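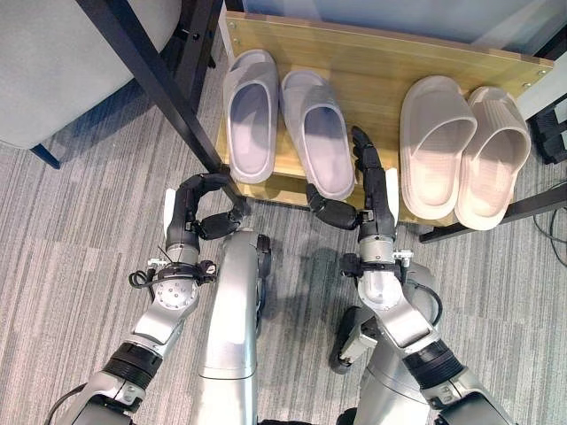

Slippers, the Skarnen job, some afternoon in September.

I get paid by the hour to be somebody's hands. The company is called Hurko, the robot came from Stindodent, and the job this month is slippers – two pairs, one gray, one beige, onto the rack and off the rack, until we have 3000 good ones in the bank.

You'd think slippers would be easy! You put on the gloves and the headset, you reach, and down in the other room those long black fingers reach too. Then you try to pinch a strap you can't feel. My first morning I managed 46 tries and threw most of them out, including one where I carried a beige slipper lovingly across the room and set it down on thin air.

But you get a knack. I started coming in from the side with my right hand and keeping the left one curled up out of trouble, and by the end of the week I was doing 50 before lunch and humming.

The trouble was my mother's house. I went over for supper, and her slippers were in the hall, one kicked under the bench, and I bent down for them slowly, elbow out, thumb turned in. I waited a beat before I closed my fingers, the way you do for the lag. Then I lined them up, toes out, and held still for two seconds so the recording could end.

"What are you doing?" she said from the kitchen doorway.

"Nothing," I said. "Working."

She looked at the slippers for a while. Then she stepped into them, scuffed across to the stove and asked me if I wanted peas.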